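Plustuddale Lunch Club – where we are with the grant
Progress report, 8th April

Hello again, and thank you for being so patient while I got this together. I meant to write it before the boiler inspection and then the boiler inspection ate my week, so please read this as covering everything up to the end of the inspection as well.

The dining room

The floor is finished. You'll remember from the last report that the old tiles had lifted by the kitchen door, and we were putting a mat over them and hoping for the best. Bjarnason came in and took up the whole lot, and the new floor is the gray non-slip kind your office suggested. It squeaked for a while under the chairs (I can't tell you how many felt pads I have stuck on!) but people have stopped mentioning it.

We also moved the serving hatch side of the room around. The line used to run straight into the coat rack, so anybody with a walker had to back up to let others past. Now the line goes along the windows and everyone sits down a good deal faster.

What people are eating

We serve 50 lunches on a full day, and most days are full now. The soup is still the big favorite. I tried swapping the barley soup for a lentil one and heard about it from three tables, so barley is back. We've been buying bread from Grellidero, the bakery across the bridge, and they let us have the previous day's rolls at a price I'm very happy with – they toast up fine.

The fruit has been my own little project. For the first two months we handed out a fruit cup with each tray, and an awful lot of it came back with the lid still on. So we changed over to whole fruit, pears and apples mostly, and people pick their own on the way out. Plenty of it goes home in coat pockets and handbags, which suits me, as supper is the meal our members tend to skip.
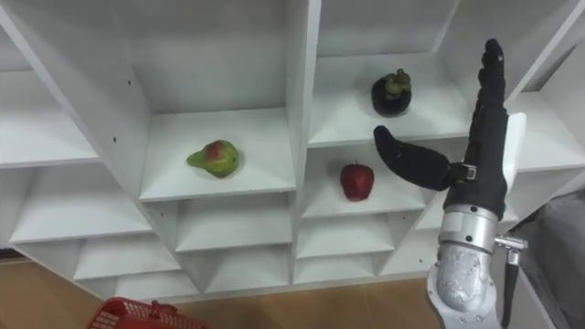 Money

Of the amount set aside for equipment, we have $800 left. The floor came in on budget. The dishwasher did not, and I'd rather tell you that plainly: the Trito model we were quoted for needed a wider drain than we had, and the plumbing was extra. I moved the difference over from the tablecloth line, as we talked about on the phone. We're using wipe-clean mats for now and they do the job, though they are not pretty.

Receipts are in the blue folder and I can scan them if you need them sooner than the visit.

What's been hard

Rides. The van does 2 runs before lunch, and the second one is always late because of the school crossing. A few of our members out on the hill road have stopped coming, and when I called they all said the wait was too cold. I've asked the county if we can change the order of the stops. No answer yet, but I'll keep calling.

Between now and the end of May

I'd like to get the van times settled, buy a second soup kettle with the leftover equipment money (if that's all right with you – please let me know), and start the monthly blood pressure table again. The nurse's office has said yes in principle and we're working out a date.

Come and have lunch when you're next out this way. Barley soup, most likely!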